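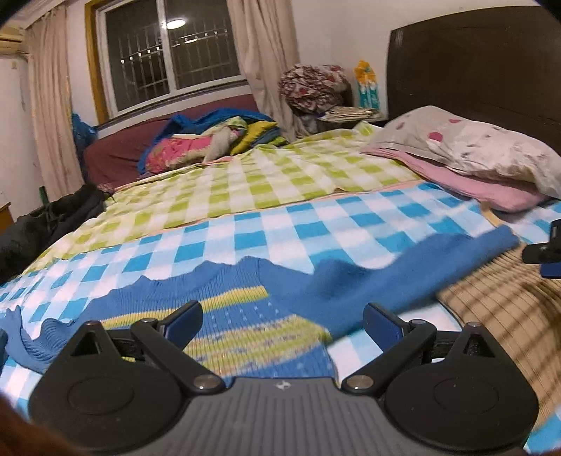

Blue knitted sweater laid out on the bed.

From: Guest Rooms and Linen Office, Lerirar House, Mamthorpe
To: Housekeeping list (all sites)
Subject: Re: Knitwear left in guest rooms, and the folding guidance
January 2020

Dear colleagues,

Thank you for the replies received to the notice on knitwear. The message quoted below, from the Pomport site, raised several points which other sites have also put to this office, and the answers are therefore being sent to the whole list.

> From: Housekeeping Office, Pomport
> To: Housekeeping list (all sites)
> Subject: Knitwear left in guest rooms, and the folding guidance
>
> We should be grateful for clarification on three matters.
>
> First, the guidance issued in June states that guests' garments found on a bed are to be folded and placed on the chair. It does not say whether jumpers and cardigans may instead be put on a hanger. Our practice has varied between floors.
>
> Secondly, is the folding to be done on the bed itself, or should the garment be taken to the linen room? We have only one table there and it is usually occupied by towels.
>
> Thirdly, the sleeves. The printed sheet shows them crossed over the front. Several members of staff were taught to lay them down the back, and find that the pile stands better.
>
> We should also like to know when the replacement Grecu shelf liners may be expected.

On the first point, knitted garments are not to be hung. Heavier knits drop at the shoulder within a short time, and a guest who finds a pair of points in the shoulders of a good sweater is entitled to complain. The rule applies equally to garments which were found on a hanger and had slipped off it; these should be folded, and a courtesy card left with them.

On the second point, folding should be done on the bed, with the bottom sheet pulled smooth first. Garments belonging to guests are not to leave the room unless they have been handed in for laundering and entered in the book. The bed gives more space than any table we could provide, and a sleeve can be stretched out to its full length without hanging over an edge. Where towels are also waiting to be put away, they may be kept to one side of the bed, already folded.

A checked or striped sheet is of some help to newer staff, as the lines can be used to keep the hem straight. At sites with plain sheets the side seam of the mattress will serve.
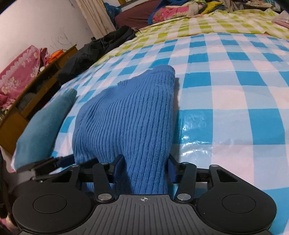
Ribbed knits require particular attention. The ribs pull in when the garment is picked up and spread again unevenly when it is put down, so that one side may appear shorter than the other. Staff should lay the garment flat, ease the body out from the middle with open hands, and only then turn in the sides. A ribbed garment should not be tugged into shape by the cuffs or the neckband. If it has been lifted and has bunched, it is quicker to lay it out again from the beginning than to correct it fold by fold.

On the third point, this office has reviewed the printed sheet and accepts that the drawing is unhelpful. Sleeves should be laid down the back, each following the side of the body, with the cuff pointing towards the hem. The garment is then folded upwards in 2 stages and turned over so that the front is uppermost. For a sweater with a patterned band across the chest, the band should finish on top, where the guest will recognise it at once. No more than 4 knitted garments are to be placed in one pile.

A corrected sheet is in preparation. An initial run of 200 copies will be divided between the sites, and the old version should be removed from linen room doors when the new one arrives.

With regard to shelf liners, the Grecu order has been confirmed and Pomport will be supplied first, followed by Mamthorpe. Sites which have not returned their shelf measurements are asked to do so by reply to this office only, and not to the list.

Members are reminded to trim quoted text when replying. The list archive now holds over 2,502 messages, and repeated quotation makes it difficult to search.

Yours faithfully,

Guest Rooms and Linen Office
Lerirar House, Mamthorpe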